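Session 4: The Mustard Seed and the Leaven

Before we start, a bit of housekeeping. If you missed last time, the Drollcombe reader is on the back table, and you want the pages on the lost sheep. We won't go over it again tonight, but I'll be leaning on it a little toward the end.

Okay, text. Read Matthew 13:31-33 out loud to the person next to you, then swap and read Mark 4:30-32. I mean out loud! You'll catch things with your ear that your eye slides right over. What most groups catch is that Matthew has a tree and Mark has a big garden plant with large branches. Luke (13:18-19) goes with a tree too, and he puts the seed in a garden where Matthew has a field. Jot those down in the margin, we'll come back to them.

The seed

I grew up hearing this one as a story about success. Small church, big church. Small offering, big building. My home congregation in Bratu had it painted on the wall over the coat hooks, next to a thermometer for the roof fund, and the roof fund stopped at $2,098 for most of my childhood. So I had some questions about mustard seeds pretty early on.

Look at what the birds are doing. They're making nests. Now flip back to Ezekiel 17:22-24, where God plants a sprig from a cedar on a high mountain and birds of every kind live under it. A lot of Jesus' listeners would have known that passage, and they'd have been waiting for the cedar. They get mustard (I love this so much). Same birds, same shade, and a plant you could find by the side of the road.

Does that mean the kingdom is unimpressive? I don't think so, but I do think it means we're bad at guessing where to look for it. Argue with me on this if you read it differently. The Jastemard commentary does, and takes the tree as a straightforward picture of growth among the nations. It's a good reading and I go back and forth.

The leaven

One verse, and easy to skip. A woman takes leaven and hides it in three measures of flour. Two things to underline:

"Hid." The Greek verb really does have hiding in it. Some translations say "mixed," which reads smoother and loses the fun part.

"Three measures." That's an enormous amount of flour, far more than one household needs for supper. Compare Genesis 18:6, where Sarah bakes for the three visitors and the amount is the same.

Leaven usually gets bad press in the Bible. It's swept out at Passover, and Paul uses it for sin spreading through a church (1 Corinthians 5:6-8). Jesus himself warns about the leaven of the Pharisees a few chapters later, in Matthew 16. Keep that in your head and read the verse one more time.

For next time

Read Matthew 13:44-46, the treasure and the pearl. Write half a page on who is doing the searching in each one. The Skekanance notes are fine to use, but please do your own half page first and open them after. 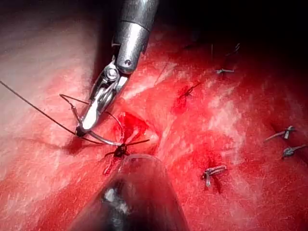 And bring your margin notes on the field and the garden, we'll start with those.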